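Do Plesent points post if I booked the hotel through a travel portal?

Asked Thursday, March 1, 2018

I'm going to Zelivstead in July (two nights, first real vacation in ages!) and booked the Danzer hotel there through a discount travel site. It saved me $85, so I was pretty pleased with myself. Then I remembered I have 1,462 Plesent points just sitting there and would love to get closer to a free night. Will this stay count? Can I just give them my member number at the desk? The booking is refundable until the week before.

3 answers

Answer 1 – marked as helpful

Zelivstead in July is wonderful, you picked well! On the points, though, a portal booking usually earns nothing on the room rate. Plesent treats it as a third-party rate, and the front desk can't change that after the fact. Do give them your number at check-in anyway. I've done it at the Danzer twice and my breakfast and parking charges both earned points, because they were billed to the room by the hotel itself. 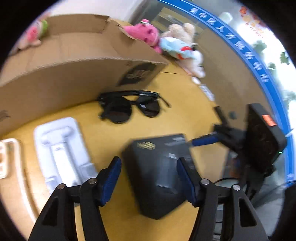
Black box on a yellow table

What I would do in your shoes is pull up the member rate on the hotel's own site tonight and compare. Look at the total with taxes, not the nightly price. If the gap has shrunk, book direct first, wait for the confirmation email, and then cancel the portal one. A direct stay also counts toward status nights – and if you travel even a little more this year, those add up faster than you'd think.

Also check when your points expire. Mine were set to lapse and a single restaurant charge kept the whole balance alive.

Answer 2

No points on portal bookings. Same thing happened to me in Burnotden. Called twice, got nowhere.

Answer 3

Agree with the first answer, but don't give up $85 just for points! A two-night stay on a cheap rate earned me 900 points last time, and I wouldn't pay that much extra for them. Love the program, love the Danzer breakfast, still take the cash. One thing to try is the best rate claim form. You have to send it within a day of booking direct and the room type has to match exactly, including the cancellation terms. Mine was approved and I kept the points too.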